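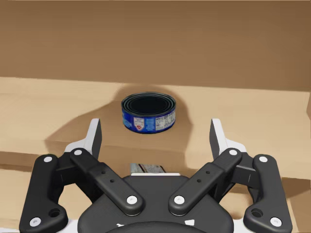 Section 8. Preparing the demonstration station for the open day

This section is for the person who runs the simulated pick-up station when visitors come to the Brulside hall. Read it to the end before you switch on the big screen. The visitors will follow the wrist view, so begin every round from the same start position: fingers wide open, pointing at the blue tuna can, and the can still ahead of the fingertips. If a finger already touches the can, reset and load the start position again.

1. Start the computer and log in with the account "Vustport".
2. Open the Cisneros program and choose scene 106.
3. Set the speed to 70 per cent. At full speed the visitors cannot follow the fingers.
4. Press Reset and wait until the arm stands still.
5. Press Approach. Stop here if you want to explain something — the program will wait.
6. Press Close, then Lift.
7. Press Open to put the can down, and go back to step 4 for the next group.

Note: The wrist view and the side view are 2 separate windows. Move only the wrist view to the big screen. The side view stays with you.

Note: Children like to press the buttons themselves. This is allowed for steps 5 and 6.

Caution: Do not change the friction values during a visit. The values from January are saved under "Prastirthorpe" and must be loaded again if the colour of the status bar turns to orange.

Caution: Keep the cable of the big screen behind the table and fix it with tape before the doors open.

If the program does not answer, close it and repeat from step 2. For other problems please ask Rigoberto Medrano at the front desk.

Last change to this section: 5th October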